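Serkwood Pantry
Help wanted: shelf stocker and jar keeper, part time

We have been tucked in behind the market hall in Pronville long enough now that most people in the town have had a jar of something from us, and we have reached the happy point where the shelves empty faster than the four of us can fill them. So we are looking for one more pair of hands, ideally somebody who finds a well-kept shelf as pleasing as we do (there must be a few of you out there!).

The work is simple to describe and takes a little while to get good at. You would be putting jars and tubs out on the racks, taking them down again when they run low, wiping the shelves, checking lids, and setting things back where the next person will expect to find them. We sell flours, sugars, salts, dried beans and a great many spices, 200 lines at the last stocktake, and a fair number of them are white powders that look exactly like one another, so we do need someone who reads a label before pouring. Bontu Bogale, who runs the filling room, will go through all of it with you in your first fortnight and will not mind being asked the same thing twice.

You don't need any shop experience. Úna came to us from a school library and Yusri had been driving a bus, and both of them now know the racks better than I do. You should be comfortable on your feet for a morning, able to lift a full crate to table height, and happy to chat with customers when they wander over, as they always do. If you have an allergy to nuts or sesame please tell us early on, and we can talk honestly about whether the filling room would suit you.

Hours are 16 a week over four mornings, starting at half past seven. Friday is our busiest day and we would need you for that one. Pay is a little above what the other shops on the row offer, with paid breaks, a staff discount and as much coffee as you can drink. We would love to have you settled in before December, when the gift boxes begin and everything gets rather lively.

To apply, write us a page or so about yourself, by hand or typed, and leave it at the counter for Ayana Endale. A list of past jobs is useful, but do tell us what your own kitchen cupboard is like as well. We invite everyone we like the sound of to come in for an hour, try a bit of stocking and stay for a cup of tea. 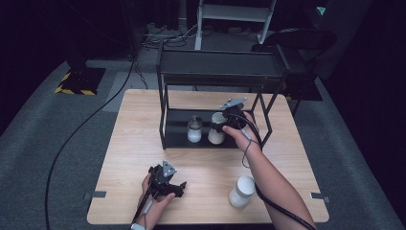
Two jars on the lower shelf of a small black rack, the right-hand one with a white lid.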